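Talks > Workshop day > Looking after a small cell > Speaker notes

Keeping the wrist camera honest: setting up and looking after the cube cell
Speaker: Arnar Frandsen
Last updated: May

Notes to self: the slot is after lunch. Leave the cell running at the back of the room if Čestmír has it going by then. If he hasn't, carry on without it.

Slide 1. What the cell is

One arm, one two-finger gripper, one small camera at the wrist, a white work surface. It picks up cubes and puts them in a tray. Nonent uses it for training new staff, and it gets knocked about more than a production cell would.

Say early on that I look after it, I didn't design it. The frame and guarding came from Vaněk. The control software is Clonura. Čestmír Štěpánek did the first build and wrote most of the checklist I'm going to show.

The talk covers one cell. People with bigger cells will have other problems. Tell them to save those for the end.

Slide 2. Where the time went

Last year we logged 321 stops. Read the number out and wait, people like to write it down. Most were short. Someone pressed reset and went on.

When we went through the log, 200 of them had the same message: target not found. The arm was fine, the gripper was fine, and the camera had lost the cube. We had spent our maintenance time greasing and tightening things that were already in order.

Ask the room: who cleans their cameras on a schedule? Give them a moment.

Slide 3. The Monday check

Done before the first run, arm parked, power to the drives off. It takes one person a quarter of an hour.

1. Check the camera bracket for play. Hold it between finger and thumb and push both ways. If it moves at all, tighten both screws and plan on a new calibration.
2. Look at the cable where it leaves the bracket. Ours wore through at the first clip. There is now a spare clip and a longer loop.
3. Wipe the camera window with a dry lens cloth. No spray. Spray got in behind the window once and we had a fogged camera for a week.
4. Check the finger pads for cuts and dust.
5. Wipe the work surface and let it dry.
6. Drives on, everyone clear, send the arm to the look position and save a test shot.
7. Compare the shot with the reference shot.

Mention that steps 3 and 5 are the ones people skip. Both feel like housework.

Slide 4. Light and exposure

Exposure is locked. We had it on automatic to begin with and the value wandered every time somebody walked past the window. The locked setting is written on a label inside the cabinet door, and it's in the file as well — the label is for when the file can't be opened.

The lamp is a Nevex panel on a side post. Keep it at an angle. Straight overhead gave us glare off the old surface, which was glossy. If the post gets moved, mark the new spot with tape and take a new reference shot. Don't try to put it back by eye.

Soft shadows are fine. The colour threshold copes with them as long as the cube colour stays strong. A hard shadow from a second source, such as sun through the door, can shift the found edge by a few millimetres, and then the fingers come down on top of the cube.

Slide 5. Reading a test shot

Leave this one up for a while. Let them look before talking.

Points to make:
- The cube is a strong teal, so the colour search has plenty to work with. But it runs off the bottom of the picture. The centre worked out from that will be wrong, so a shot like this fails the check on position alone.
- Shadow goes up and to the left of the cube, so the light is coming from the lower right. Compare that with the reference before touching the lamp.
- Small dark specks on the white, and a couple of faint smudges. Could be dust or crumbs, could be marks. Wipe the surface, take the shot again. Anything that stays in the same place in the picture after the arm has moved is on the camera.
- It's soft all over. Check focus and the window before blaming the software.
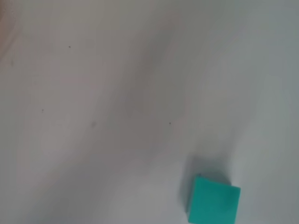 Slide 6. Calibration, and when to do it

Do it after any work on the bracket, after a collision, and after a change of surface. Otherwise leave it alone. We used to recalibrate whenever things looked odd, and that hid a loose screw for most of a month.

The routine uses the printed grid, taped flat. Save the old values first. If the new ones differ a lot and nothing has been touched, something has been touched — go back to step 1.

Slide 7. Where we are now

The latest test run was 1201 picks, with about 300 of them done under the old lamp for comparison. I have the log on the laptop if anyone wants to go through it. Don't put the table on screen, the type is too small.

Still open: a cover for the lens when the cell is parked, and whether to move the look position higher. Čestmír is for it. I'd like to try it for a month first, as the extra travel slows each pick.

Questions. Checklist copies are on the table by the door.

Related items
- Cable routing on small arms: what wears and where
- Changing finger pads without losing your zero
- Keeping a stop log people will fill in
- Lamp posts, tape marks and other fixed points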